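Foro Papel y Tinta > Sellos, tampones y tintas > Consultas

Tema: El sello redondo me sale flojísimo, tampón azul

marga_lacre
Hola a todos, voy con prisa que tengo que recoger a la niña. Me han encargado tarjetas para una boda en junio, 80 en total, todas con un sello redondo en el centro. Tampón azul de caja transparente, cartulina blanca. Y nada, sale el círculo flojo, casi no se ve. He probado apretando más y peor, se me va el borde. ¿Es la tinta, el papel o soy yo??

tintero_viejo
Qué cartulina es? Si es estucada olvídate, la tinta se queda encima y no agarra.

marga_lacre
Lidwood, la lisa. No sé si es estucada, en el paquete no pone nada. Brillo no tiene.

nuria.k
La Lidwood lisa la uso yo y va bien con azul. Para mí es el tampón. Cuánto hace que lo tienes? Si lleva un año en un cajón con la tapa mal cerrada estará seco por arriba y húmedo abajo. Dale la vuelta una noche, con la tapa puesta, y prueba por la mañana.

tintero_viejo
Lo de darle la vuelta es leyenda urbana. Recarga con tinta y punto. Unas gotas, extender con una tarjeta vieja, esperar.

nuria.k
Pues a mí me ha salvado 2 tampones, leyenda o no.

marga_lacre
Vale vale, no os peleeis. Lo tengo desde antes de la mudanza así que seco puede estar perfectamente. El sello es de los de goma sobre madera, lo encargué en Hourani y con otro tampón negro que tenía mi hermana marcaba bien, o sea que la goma no es.

Ayer por la tarde me puse otra vez, mesa blanca despejada, tampón, cartulina y a probar.

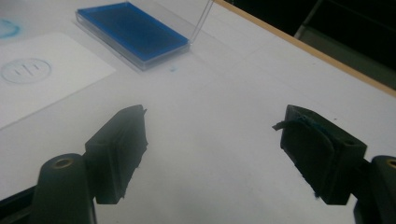
Luego cambié a golpecitos, sin arrastrar, cinco o seis toques en el tampón antes de ir al papel. Algo mejor, pero sigue pálido por un lado. Siempre el mismo lado además, el de la derecha. Y si repito encima se me dobla el círculo, claro, nunca cae en el mismo sitio.

Elin Pumphrey
Siempre el mismo lado = presión desigual. Pon algo blando debajo de la cartulina. Yo uso una lámina de goma eva fina, de las de manualidades de los críos. Mesa dura + sello de goma dura = medio círculo. Y de pie, no sentada, que se aprieta recto.

tintero_viejo
Con la goma eva cuidado que si es gorda te marca el canto del sello y queda un cerco feísimo. Un par de folios doblados y listo.

Elin Pumphrey
Por eso he dicho fina.

tintero_viejo
Ya, lo digo por si acaso. La gente lee "goma eva" y pone una esterilla de yoga.

pacorro77
Yo compraría un tampón nuevo y me dejaba de historias. Los Ondis no salen caros y vienen cargados. Para una boda no me la juego con uno resucitado.

nuria.k
Ondis en azul tira a morado, ojo. Si ya les ha enseñado una muestra a los novios se va a notar.

pacorro77
A morado? El mío es azul azul. Igual cambia con el papel, yo lo uso en kraft.

nuria.k
En kraft todo parece otra cosa. En blanco tira a morado, te lo digo yo que tuve que repetir unas etiquetas enteras.

marga_lacre
Uf, la muestra sí la han visto, y el azul les encantó. O sea que cambiar de color no puedo. Miro a ver si encuentro recarga del mismo tono. En Nunside tienen pero el envío tarda 9 días y voy justa.

sello_y_cera
Llego con una pregunta tonta: limpiaste la goma después de usar el negro de tu hermana? Si quedó tinta seca en el relieve no coge bien la nueva. Cepillo de dientes viejo, agua tibia, poquito jabón, secar con trapo que no suelte pelusa.

marga_lacre
...no. No la limpié. Voy

tintero_viejo
Jabón en la goma no me convence, la reseca. Agua sola.

sello_y_cera
Llevo años con jabón neutro y ninguna goma cuarteada. Cada uno lo suyo.

marga_lacre
Bueno, parte de guerra. Goma limpia (salió negro un buen rato), dos folios doblados debajo, de pie. El lado derecho ya sale!! El color sigue un pelín claro pero se lee todo. He pedido la recarga igual y mientras dejo el tampón boca abajo esta noche, perdón tintero.

tintero_viejo
Haz lo que quieras, pero no le eches agua al tampón, eh. Que hay quien lo hace.

Elin Pumphrey
Haz unas cuantas de mas, siempre se tuerce alguna. Y déjalas extendidas, sin apilar, hasta el día siguiente. Yo apilé unas a las dos horas y se calcaron por detrás.

marga_lacre
Apuntado. Cuando llegue la recarga os digo qué tal el tono.

Tema visto 2,456 veces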